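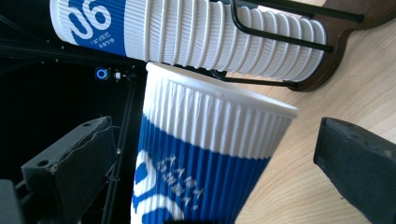 Single cup between the fingers, stack in the wire rack above it. Blue band, 06.

Print this page | E-mail this entry

May 3, 2023 – cup restocking, bench notes

Question from Histummont is still the same one: can a machine keep a coffee corner going without a person stopping by. Not yet, I think. Closer than in March though.

Hand-held gripper demos up to 214 now, all on the ripple-wall cups. Target for the first training round is 2868, so a long way off. Manee Petchrat wants 80 more before we touch the policy. Fine by me.

Things to remember:
– ripple wall gives the pads something to bite on. Squeeze too hard and it creases, and a creased cup won't nest.
– coming in from underneath the stack is slow. The rack wire gets in the way of the rim, have to tilt the cup then straighten it out.
– left pad getting frayed. Order 2 spares from Sinddale, not the foam ones agian.
– pale tabletop washes out near the rack. Try the lamp lower.

A person does this in about a second with no looking. The Prevura arm, running last round's model, drops the cup or shoves the whole rack. Wiping the counter it can do, sort of.

Next: same task with the rack turned, then lids. Lids will be awfull.

We use cookies to remember your settings. Accept | Manage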